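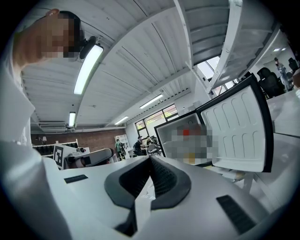

Planning Robotic Equipment
Unit 5: Budgeting for a hand-held gripper collection station
Course notes, Nizar Boutros

Reading before class: the Wukoswood purchase file (in the course folder) and the two-page memo by Rawan Hijazi on recurring costs.

1. What we are buying

Students tend to start a budget with the most expensive item and work down. For a hand-held gripper station this gives poor results. The grippers get a full page of comparison and everything else gets one line called "misc." In the Wukoswood file, that line was 37 percent of the final spend.

Start from the task instead. Write one sentence that says what the operator will do, where, and with what objects. For this unit the sentence is: an operator stands at a small refrigerator, opens the door, and moves items on and off a shelf using a gripper in each hand. Every line of the budget should trace back to that sentence. If a line does not, either the sentence is incomplete or the line belongs in another budget.

2. Equipment list for one station

Grippers, one pair. Price them as a pair, and ask whether a single replacement can be bought. Some sellers will only ship two at a time.

Finger pads. These are a consumable. Put them in the running costs and ask for the price of a bag, plus the smallest order the seller will take.

Markers and mounts. The printed marker costs almost nothing. The mount it sits on can cost more than you expect, mostly in someone's time. Budget spares of both.

Head-worn device, if the project needs a view from the operator's side. Include the strap and a second strap. People share these, and straps wear out first.

Cables and power. Count outlets before you count devices. Measure the distance from the wall to where the operator stands, then add slack for turning and reaching.

The appliance. A mini fridge is cheap next to the rest, and it is often left out for that reason. Include delivery.

Objects for the shelf. Model fruit, model vegetables, bottles. Buy duplicates of each one at the same time. If you go back in May for a second batch, the seller may have changed the size or the color.

Floor covering, side table, chairs, storage shelving. Check what the building already has before you price any of it.

3. Space

A fridge door needs its full swing, and the operator needs room to step back from it. Mark the swing on your floor plan as an arc. Mark the reach of the operator as a circle. Anything inside either one has to be moved or accepted in writing as part of the setup.

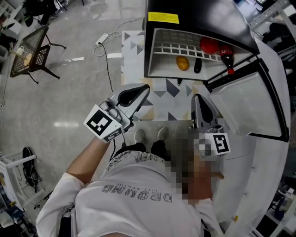
Cables should be on the same plan. Draw each one from the device to its outlet and note where it crosses the area where someone walks. A cable cover or a longer cable costs little at the planning stage. Adding it later means a new order and often a second shipping charge.

Think about the counter height too. A small fridge can go on the floor or on a stand, and the two choices lead to different work. A low shelf means bending, and bending means shorter shifts. This affects the labor line more than the furniture line.

4. Worked comparison: two quotes

Druvent and Yimyam both quoted for the Jedirbridge teaching lab. The full quotes are in the folder. The points to notice:

Druvent quoted a complete station. One price, one delivery, setup included. Pads and straps were not itemized, so there was no way to work out running costs from the quote. Rawan had to write back twice to get a pad price.

Yimyam quoted by part. The total was lower, but setup was left to the buyer. Jedirbridge allowed 2 days for it and used 5. The difference in staff time took up most of the saving on paper.

Neither quote covered the fridge or the objects. Both sellers were within their rights – the request had not asked for them. The request for quotes is your document, and gaps in it come back as gaps in the price.

5. Running costs

Use the following form for each consumable:

Item
Unit price, with shipping
How many hours of use before replacement
Hours of use planned per month
Monthly cost

The third line is the hard one. Ask the seller, then ask a lab that already owns the item, and use the lower figure. For the exercise, take 80 hours as the life of a set of pads. The figure is for practice only. Do not carry it into a real budget.

Labor goes in the same section. Include time for resetting the shelf between runs, checking files, and charging or swapping anything with a battery. In the Wukoswood file these were booked as "overhead" and never reviewed, and the second-year budget copied them across unchanged.

6. Spares and downtime

Go through the list and ask of each item: if this breaks at 10 a.m., can work continue at 11? Where the answer is no, either buy a spare or write down the delivery time and what the operator will do in the meantime. One spare gripper per station is common. A spare fridge is not, though you should know which local store has one in stock.

7. Exercise

Work in pairs. Prepare a first-year budget for 2 stations sharing one room, using the price sheet in the folder. Hand in:

– the task sentence
– the equipment list with sources
– a floor plan with door swing, reach and cables
– the running cost form, filled in for pads and straps
– a half page on which items the stations can share and which they cannot

Rounded prices are fine. Show shipping separately. If you assume something is already in the building, name it and say who would confirm it.

Send questions on the price sheet to Rawan Hijazi and questions on the exercise to me. Unit 6 covers lease and service contracts, so please bring your running cost form with you.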